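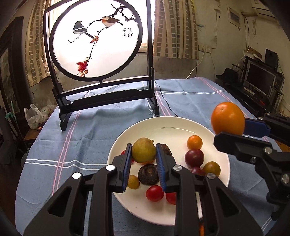
Re: [gripper-users] Blue pads, soft fruit, and whether any of it matters
Posted Monday, 21:40, by Hedvig Wallin

Hello all,

Uriel asked on Friday's thread, and I've now had two evenings to think of a polite answer. His message first, trimmed of the signature that is longer than the question:

> Has anyone run the ribbed pads against the flat ones on anything
> that isn't a wooden block? We have the hand-held grippers from
> Verkgate and I'm getting slips on round things with the flat pads,
> maybe one in ten, more when the person doing it is tired. Contreras
> say the ribbed ones fix this but Contreras also sell the ribbed
> ones. Also, does it make sense to work with two grippers at once
> or do they just get in each other's way?
>
> Uriel Mendoza

Yes to the first. I have been putting fruit on and off a plate for longer than I care to tell my mother. The full run was 918 picks with the flat pads and 918 with the ribbed, same plate, same tablecloth, same two people (me and Soledad Espinoza, who is better at it and says so).

Flat pads: 283 picks needed a second go. Ribbed pads: far fewer, and I'm not giving the number until I've recounted, as Soledad and I have different totals and both of us are sure. What I will say is that the slips changed character. With the flat pads a cherry tomato squirts out sideways, usually towards the floor. With the ribbed ones it rolls a little, catches in a groove and stays put. Large smooth fruit hardly cared which pads it got. The wrinkled brown things were the easiest of the lot with either set, and if your customer only ever wants wrinkled brown things moved, save your money.

The marks left on the skin are another matter. The ribs print on anything ripe if you squeeze as if you mean it. Apolinar Quintero wrote in last month that he backs off the trigger as soon as he feels contact, and I can confirm this works for about the first hour, after which your hand stops feeling contact or anything else.

On two grippers at once: it makes sense, but not the way I first did it. I started out reaching for neighbouring pieces with both hands and spent an afternoon clacking the jaws together like a pair of angry crabs. Those plates on the sides are wider than you think. What works for us now:

- One hand goes in over the plate, the other comes in from the side and stays near the rim.
- Big fruit goes to the side hand. It needs less aiming.
- Whoever is holding something over the rim waits there until the other jaws are clear. Soledad calls this manners.
- Don't let the cable run under the plate. I found this out with the plate.

Montserrat Ibarra asked off-list about cameras, so I'll answer here and save writing it twice. The view from the tool is very good for seeing what the jaws are doing and poor for anything directly under whatever you've just picked up. A fat fruit hides the next one nicely. I haven't tried a second camera overhead. The other thing is windows. Facing a bright one, the automatic exposure gives up on the window entirely, and I can live with that, but when I turn away it takes a moment to settle and those are the clips I end up throwing out. Sorley's viewer lets you lock the exposure. I locked it at midday and then worked until seven, so please learn from that.

I did the same test with a plain white cloth and then with the checked one, expecting the pattern to upset the tracking. It seemed to like having lines to look at. The plain one drifted more. Creases made no odds that I could measure, which is lucky, as I don't iron.

Total so far is 3620 picks counting the practice runs and the bad afternoon. The log is a spreadsheet with 6 columns, one of which is headed "hmm". Anyone who wants it can have it, but I'd rather send it after the recount.

Two questions back to the list:

Has anybody had the pads come unstuck at the lower corner? I've glued mine down twice.

And has anyone got the Hundonel controller to take both grippers on one machine without swapping left and right on restart? I've put tape on mine. The tape is correct and the software is wrong, every morning.

Hedvig

-----
You are receiving this because you subscribed to gripper-users. Replies go to the whole list.

This archive uses cookies to remember your reading preferences. Accept | Manage settings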